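3.2 Table setting and the placing of shared items

The tasks in this section concern the ordinary work of laying and clearing a table. We chose it because it looks simple and is done every day, yet the people we spoke to disagreed on nearly every point of it: where the rack should go, whether a plate comes out before or after the sauce bottle, and what counts as cleared. The item list was drawn up in January from notes kept in two shared kitchens, Flikero and Trilness, and was cut down until every item could be reached from one side of a table.

A plate, a wire rack and a lidded box form the core of the layout used for the table tasks (Figure 4a). The plate is the reference item. Other positions are given in relation to it, so that "beside the plate" has the same meaning wherever the plate happens to be put down. The rack takes items that are finished with, and the box is treated as a fixed object unless the task names it. 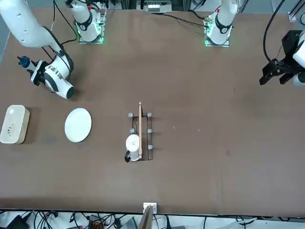 Vasiliki Michailidis objected that most households have no fixed place for a rack at all, and that it moves to wherever there is room once the plates are down. We accept this for the home. For the written tasks we kept the rack as a named item but did not tie it to a corner of the table, and the instruction sheet says only that it should not be moved while it holds something.

Bottles needed more care than plates. A plate laid flat tends to stay put, and small errors in its position matter little. A bottle has a top and a base, and people give it a front as well. In the Trilness notes the word "bottle" covered dish soap, oil, dressing and drinking water. We use it for squeeze bottles with a screw lid and a spout (Figure 4b), and say nothing in the instructions about what such a bottle might hold.
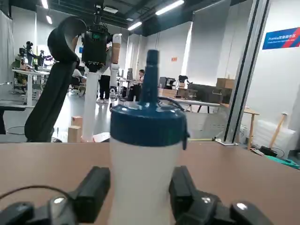
The upright position is the default for this item. An instruction that says "put the bottle by the plate" is met only if the bottle is left standing on its base. The earlier wording, taken from the Flikero notes, left this open, and 8 of the 19 written instructions could be read either way. These were reworded before use. The revised sheet is dated 23/12/2018 and replaces the version attached to the first draft of this paper.

We also had to settle how much of the table belongs to the task. Tsakiris, in the sorting scheme we started from, divides a dining table into places, one for each person seated, with a shared strip down the middle. That works for meals. It works less well for clearing up, when the places have stopped meaning anything and items are pushed to whichever side is nearest the sink. We therefore treat the tabletop as a single open area — no places, no shared strip — and give positions by neighboring items or by the near and far edges (Figure 4c).
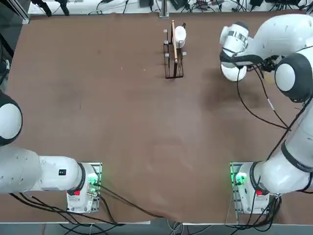 Makis Margaritis asked whether an undivided table does not simply push the problem onto the reader, who must then decide what "near" means. It does to some extent. In the trial readings the near edge caused no trouble, but "near the rack" was taken to mean anything from touching it to a hand's width away. The final wording uses "next to" for items that should touch or almost touch, and "near" was dropped.

The last group of tasks deals with items that are not where they should be. Clearing a table seldom starts from a tidy layout, and a sheet that assumes one is of little use. Three starting states were written for the bottle: upright, upside down and lying on its side (Figure 4d).
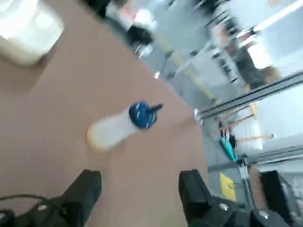

The instruction for a bottle on its side has two steps. It is first set upright where it lies, and only then taken to its place. Joining the two steps made the sheet shorter, but readers then skipped the first one and described carrying the bottle flat to the rack. Under the Fudberg rules for shared kitchens, which we follow on this point, a bottle is also to be closed before it is moved. We kept that rule in the written tasks, although it has no effect when the lid is already on. Tasks involving the box are treated separately in Section 3.3.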